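Indicator 7 (median days to decision) and what counts as the clock start

lisov_registry
Posted Friday, 9:12 am
We are a permits office in Mastmont, 4 clerks and a supervisor. Under the new reporting template we have to submit median days from receipt to decision for all residential permits. The template defines receipt as "date application is received." Our system, Derkberg, stores two dates: date logged and date deemed complete. The gap between them is often longer than the review itself, because applicants leave out site plans.

Last year's figure was calculated from date deemed complete. The new analyst wants to use date logged. That would move our median from 19 days to 31 with no change in the work. Has anyone had guidance on this in writing?

Ngọc Trương
Posted Friday, 9:40 am
Use date logged. The definition says received, and an incomplete application has been received. We made the switch two cycles ago and put a break in the series with a footnote. Do not restate earlier years unless you are sure the logged dates are reliable. Ours were not, before the upgrade.

planrev_2
Posted Friday, 10:05 am
Disagree. If the clock runs while the applicant is looking for a survey, the indicator measures the applicant. The office has no control over that portion, and it will be held to a target on it. Check whether your ordinance has a completeness clause. Ours says the review period begins on the date of the completeness letter, and we cite that section in the methods note every year.

Ngọc Trương
Posted Friday, 10:22 am
The ordinance sets the legal review period. The indicator is a separate thing with its own definition. Also, an office that starts the clock at completeness can improve its number by sending more incompleteness letters. I have seen the rate of those letters double in the quarter after a target came in.

lisov_registry
Posted Friday, 11:31 am
We do have a completeness clause, but it covers commercial permits only. Residential is silent.

On reliability of the logged dates: paper applications are still around a quarter of the total. They are date stamped at the counter and keyed in later, sometimes the same day and sometimes the next week. Derkberg fills date logged with the keying date and the clerk has to overwrite it. I pulled 400 paper files to compare the stamp with the system and the mismatch is larger than I would like.

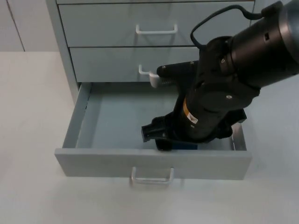 Thư Trịnh
Posted Friday, 1:15 pm
What does "larger than I would like" mean in days? If the keying lag is one or two days on a quarter of the files, the median will barely move and you can note it. If there is a long tail, report the 90th percentile as well, since that is where it will show.

lisov_registry
Posted Friday, 1:48 pm
Median lag is 2 days. The tail goes out to 16.

Thư Trịnh
Posted Friday, 2:03 pm
Then I would report both intervals: logged to complete, and complete to decision. Put the sum in the indicator field and the two parts in the comment field. The comment field takes 600 characters, including spaces. Paste it in as plain text or the line breaks are dropped.

planrev_2
Posted Friday, 2:30 pm
I can live with the split. I still expect the council summary to print only the sum. Ours did, and the comment field was left out of the public version entirely.

thân_ops
Posted Friday, 3:17 pm
Same problem with inspections, where the request date and the ready date differ. Make the stamp date a required entry field and stop the autofill. It is a setting under intake forms, admin rights needed. It does nothing for the old records.

lisov_registry
Posted Friday, 4:06 pm
Found the setting, thanks. I have asked for admin rights. I will draft the split version with a series break and send it to the analyst. Still looking for written guidance if anyone has it.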